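Home | Workshop | Stores | Safety | Contact
Print this page | E-mail this page

Pullmont workshop, rack corner - monthly check with comments
Checked by: Shahnaz Liyanage, 15/08/2018

1. Metal plates and brackets. Look also from the underside, with a lamp. Pass. Faint scratches only, I could feel no crack at the corners of the cut-outs.

2. Cut edges. Pass with comment. One edge was sharp to my glove, please file it before the next check.

3. Bolts and fasteners. Pass. I tried each one by hand and none did turn. Do not use a longer spanner than 200 mm on them, the thread is small.
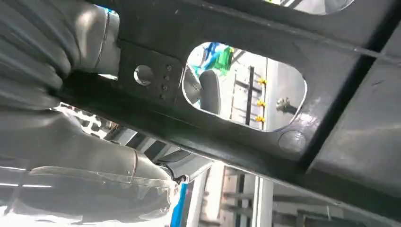

4. Shelving rack. Pass. The rails are level and the rack does not lean. The heavy boxes from Brarley must stay on the lowest shelf - last month I found one at the top.

5. Plastic covers. Comment. A cover with a split must be changed the same day, not taped. New ones are in the Sarmiento cupboard.

6. Floor and way out. Fail at first. A pallet was standing in front of the door. It was moved while I was still there, so I write pass, but I will look again in seven days.

7. Lamps. Pass. One is slow to start.

Next check: same corner, in four weeks. Please have the key ready.

Comments (3)

Tharushi Pramanik: Edge in point 2 is filed now. Can you feel it again when you come?

Shahnaz Liyanage: Yes, thank you, I will bring thin gloves.

Stores desk: Is the 400 kg limit for one shelf or for the full rack? The label is hard to read.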